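搜索本站 请输入关键词 搜索

搬家以后的第三个月，我终于开始挂画了

先说一下，我是那种搬家纸箱能放到下一次搬家的人。上一个房子住了几年，走的时候客厅的墙还跟拿钥匙那天一模一样，光秃秃的。这次我给自己下了死命令，五月之前一定要把墙弄好，结果嘛……五月都过半了，我才从床底下把那几幅画拖出来。

画是以前在Skeltunberg住的时候攒下的。那边有一条卖旧货的小街，下雨天摊主会把画框都搬到雨棚底下，一幅压一幅，你得蹲着翻。我有个邻居叫Hrvoje Gashi，退休的钢琴调音师，最爱跟我抢东西（他说是帮我掌眼，我说是抢）。有一回我俩同时看中一幅小小的河边风景，他先摸到框，我先掏出钱包，最后他摆摆手让给我，条件是请他喝一个冬天的咖啡。这幅画我后来算了算，是我买过最贵的一幅！

扯远了，讲墙。

我以前一直觉得墙就得是白的，墙上有花纹就不能再挂东西，会乱。现在我不这么想了。米色带石纹的墙面，挂一个框上去挺安静的，到了太阳斜着照进来，一半亮一半暗，纹路在暗的那边颜色会深下去，看久了比画还耐看。 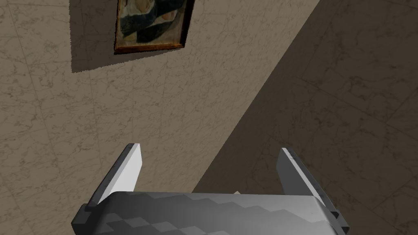

一、高度，吵了一晚上的高度

网上都说画的中心要跟眼睛齐平。问题是，谁的眼睛？我跟我先生身高差了一大截，他站着看舒服的位置，我得仰着脖子。我们拿纸胶带在墙上贴了好几个方框，贴完退到沙发那边看，再回去撕，再贴，一直弄到夜里，楼下的狗都叫了。

最后我写信问了Boris Todorova，他以前在一家叫Popescu的小画廊布展，现在自己在家做装裱。他回得特别快，说家里又不是展厅，你平时在那面墙跟前是站着还是坐着，就按那个来。一句话！我们家餐桌边那面墙，当然是坐着看的多，于是往下挪了一大截，马上就顺眼了。走廊那面是路过看的，就保持高一点。

他还说，小画别怕孤单。我本来想给那幅最小的凑个伴，去Ileo逛了一圈，抱回来两个空框，摆在地上比划半天，怎么看怎么像样板间。退了一个，另一个现在装着一张旧菜单，放在洗手间（效果意外地好）。

二、钉子还是挂钩

我租的房子能打孔，但房东要求退租时补平，所以我能不打就不打。轻的用无痕胶条，重的老老实实打孔上膨胀管。无痕胶条这个东西我要说两句：一定要等墙面擦干净、干透了再贴，贴完别急着挂，放一晚上。我第一次没耐心，刚贴上就挂，半夜两点哐当一声，我以为家里进人了，举着吹风机冲出来，结果是河边风景脸朝下趴在地板上。玻璃没碎，算它命大。

石材或者瓷砖一类的墙面又是另外一回事，缝能避开就避开，钻头要换专门的，转速放慢。这个我没亲手干过，请的师傅，收了我466，从进门到收工27分钟，还顺手帮我把松掉的窗帘杆拧紧了。

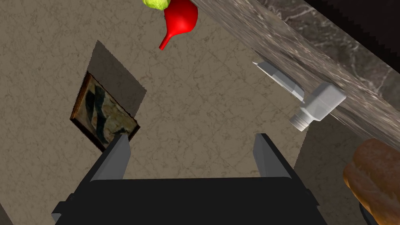
米色石纹墙上的一幅小画，四周多留点空也很好。

三、框比画麻烦

我原来的框大多是买画时带的，有的金得发亮，有的边角已经磕掉了。全换的话太花钱，Boris给我报了个价，我默默关掉了邮件。后来只换了两个最破的，其余的拿软布蘸一点点水擦了擦，角上补了点蜡。有一个框的背板是用旧报纸糊的，我舍不得撕，上面有半篇讲怎么腌黄瓜的文章，后半篇永远看不到了，急死我。

换框的钱省下来，我买了一瓶Flurora的香薰放在玄关，跟挂画没关系，就是想买。

四、厨房要不要挂

这个我跟妈妈视频的时候讨论了大约67分钟（一半时间在讲她的血压计）。她的意见是厨房油烟大，挂什么都是糟蹋。我的意见是我一天里有那么多时间待在厨房，凭什么对着空墙切葱？

折中的办法是离灶台远一点，挂带玻璃的，便宜的，脏了不心疼的。还有就是台面别太满。台面一乱，眼睛就全被勾过去了，墙上挂什么都白搭。深色花岗岩台面看着耐脏，我妈家就是那种，瓶瓶罐罐一样堆得下不去手。我说了她好几年，她说东西放进柜子里就等于没有了。我居然有点被说服。

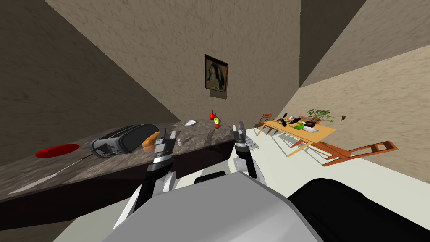
深色花岗岩的长台面，中间照例堆着东西。

现在还剩一幅没挂，是Hrvoje在我走之前塞给我的，牛皮纸包着，他用铅笔在外面写了“到了再拆”。我到了，也拆了，是一张他自己画的钢琴，黑键画多了好几个。我想给它找个好位置，床头试过，书桌前也试过，都觉得差一点。暂时靠在书架上，每天经过看两眼。

厨房那面也还没定，我倾向挂旧地图，我先生倾向挂钟。下礼拜他出差，我打算趁他不在先把孔打了。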